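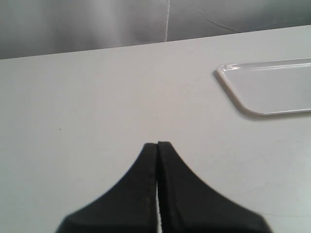

3.2 Grinding by hand and by mill

Cumin seed from one lot (Nerer, harvested in March) was split in two. Half went through the Gerkorel mill, half was ground by hand. Same weight per batch, 40 batches each way. Powders were sifted, sealed and smelled by the panel within 7 hours – see Section 2.4 for the scoring sheet. Mean particle size by hand was 764 microns, with a long coarse tail. The mill gave a finer and much more even powder, as expcted.

Panel scores for aroma favored the hand-ground seed in most sessions. Scores for bitterness did not differ. Batches ground late in the afternoon scored lower both ways, no clear cause.

Figure 2. Wooden pestle with turned grooves on the shaft.
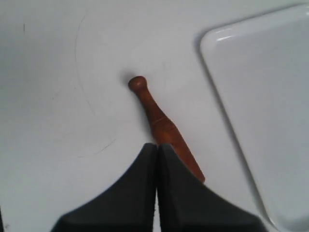

Leonilde Rocha objected at the review stage that coarse powder simply keeps its smell longer in the jar, and that grinding method and grain size should of been tested apart. Fair point. We reran part of the set with the mill opened up to a coarser setting; the gap shrank but stayed. Full scores in Table 3.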